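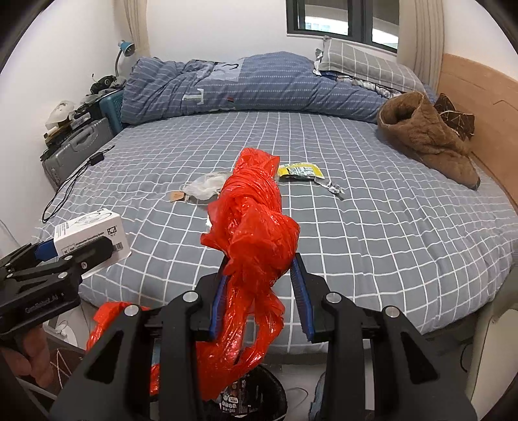 Ever since Plondska put the sorting arms in at work, my own cleaning has gotten a lot pickier. I spent 11 years on the hand line pulling wrappers off a belt. Now the arms do the grabbing and I walk up and down clearing jams, so I see exactly what trips them up, and it's the same stuff that trips me up at home (bags, mostly!).

So, a few tricks I carried over.

Red and black bags first. Anything stretchy that can wrap around something else comes off the pile before you touch the boxes. We used to lose 13 minutes a shift to tangled bags, and Hermine Camenzind finally taped a sign over the feed that says BAGS OUT.

Open cartons get flattened. A box with its flap hanging out catches on everything. And check inside, please — I've tossed a charger that way. 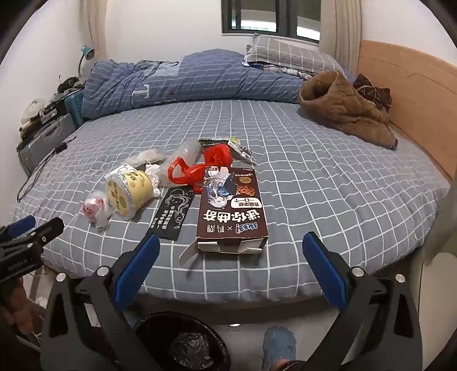
Do the arms mean fewer people on the floor?

On our shift it's the same crew, but the jobs moved around. Two people went over to maintenance, and the rest of us rotate between the screens and the belt every couple of hours. My shoulders are thrilled. My eyes, less so, and I miss talking to whoever was standing across from me.

Back to the pile. Keep the can right up against where you're working, with the liner folded well over the rim. Foil and thin film go in last, squeezed into a ball, or they float right back out. Yogurt tubs I rinse before they go anywhere, lid off. The Kuster manual wants lids sorted separately and I've started doing that at home too.
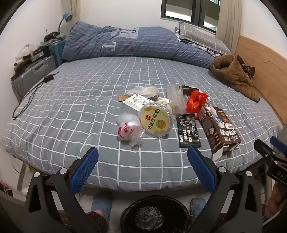

Rüdiger Voß wrote in to say his plant went the other way: they slowed the arms down after the first month, put one person back at the head of the belt just for bags, and everybody got home less cranky. He also ties a knot in every empty bag before tossing it, which I'm trying this week.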